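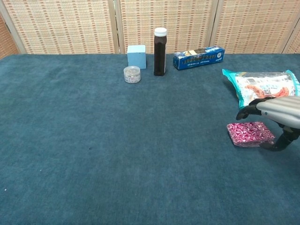 Household items on a teal tabletop, with a woven divider behind

How to Write Wall Labels for a Small Exhibition

By Yamuna Bhat, May 2022

Start with the object list. Every work in the show needs a line giving the artist, title, date, medium, size and lender. Get the lender's wording in writing. At Prandthorpe we once reprinted a whole room of labels over a missing middle initial.

1. Set a word limit
For a single painting or print, 60 words is plenty. An introductory panel can run to 150. Write the limit at the top of your draft and stick to it.

2. Begin with something the visitor can check
Point to a detail in the work – a hand, a patch of bare canvas, a repeated color. Then say what it tells us. Leave the artist's schooling for the panel by the door.

3. Keep the order fixed
Ours goes:

Artist, birth and death years
Title, date
Medium
Lender and accession number
Text

If a date is uncertain, write "c." before it and do the same on every label. An accession number such as 1313 goes in exactly as the lender has it, with no added spaces or dots.

4. Cut the trade words
"Impasto" is fine if you add "thick paint" right after it. "Liminal" can go.

5. Print a test
Use the final typeface at 18 points or larger, on matte stock. Tape it up at the height you plan to use and read it from six feet away under the gallery lights. Gray text on white often fails at this stage.

6. Have two people proofread
One should know the subject and one should not. Kazimiera Bielecka reads ours against the loan forms, and Witold Sobczak reads them cold.

7. Mount and hang
Trim with a fresh blade and mount on foam board. Hang each label to the right of the work, with the centers in a straight line along the wall. For sculpture, use the nearest wall or the front of the plinth.

Save the final files with the object list. You will need them again if the show travels, and lenders sometimes ask for a copy.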